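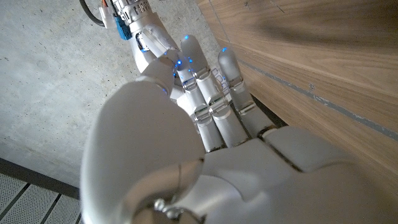

The Latness Open Day is an annual public demonstration of robotic manipulation held at the Latness Works, a former textile machinery plant now used as a research and training building. It is organized by the Hirvonen Institute, which occupies the ground floor, together with the engineering firm Brilach. The event is best known for its demonstrations of the Predar hand, a robotic hand with jointed fingers developed at the institute.

Background

The institute moved into the Latness Works after its earlier rooms became too small for full-size robots. The open day began as an informal visit for the families of staff and for students from nearby technical schools. Requests from other visitors led the institute to open the event to the public the next year. Attendance is limited to 800 people, admitted in groups of no more than 80, and tickets are free but must be booked ahead of time.

The first public edition was directed by Raili Räsänen, then head of the institute's manipulation group. She set the rule, still in force, that demonstrations use the same equipment and software as the group's daily work. No special routines are prepared for visitors. As a result, failed attempts are a regular part of the program, and staff are expected to explain them as they occur.

The Predar hand

The Predar hand has a white outer shell made in separate plates and covers, with clear caps over the finger joints. Small blue lights are set into the fingers. According to the institute's visitor guide, a steady light means that a finger is powered and ready to receive commands, while a blinking light means that it has stopped because of a fault. The lights were first added for the use of technicians and were kept after visitors found them helpful in following a task.

The hand is mounted on an arm and can be run in 2 modes. In the first, an operator wearing a glove controls each finger directly. In the second, the hand carries out a task learned from recordings of earlier operator sessions. Both modes are shown at the open day, usually one after the other, so that visitors can compare them.

Program

Each group begins with a short talk in the entrance hall and then moves to the main floor. The standard demonstrations are the following:

Surface approach, in which the hand is brought close to a wooden panel and must slow down before its fingertips touch.
Pick and place, in which blocks and cloth bags are moved between two trays.
Handover, in which the hand passes an object to a member of staff.

The surface approach is generally shown first. It was introduced by Onyekachi Lawal, who took over the program from Räsänen, and was intended to show visitors how a hand is kept from striking furniture and walls. Wood was chosen for the panel as a common material in homes and offices. The speed of the approach is reduced for public sessions.

Visitors stand behind a marked line during all demonstrations. Children under 12 must be accompanied by an adult. A separate session for teachers is held in October and includes time at the operator station.

Recent editions

The most recent open day took place on Wed 8 July. It was the first to include a repair bench, where technicians from Brilach removed and replaced the covers of a spare finger and answered questions about wear in the joints. The handover demonstration was withdrawn from the afternoon sessions after a fault in the arm and was replaced by a longer question period led by Lawal.

The institute has stated that the repair bench will remain part of the program. Plans to add an evening session are under review.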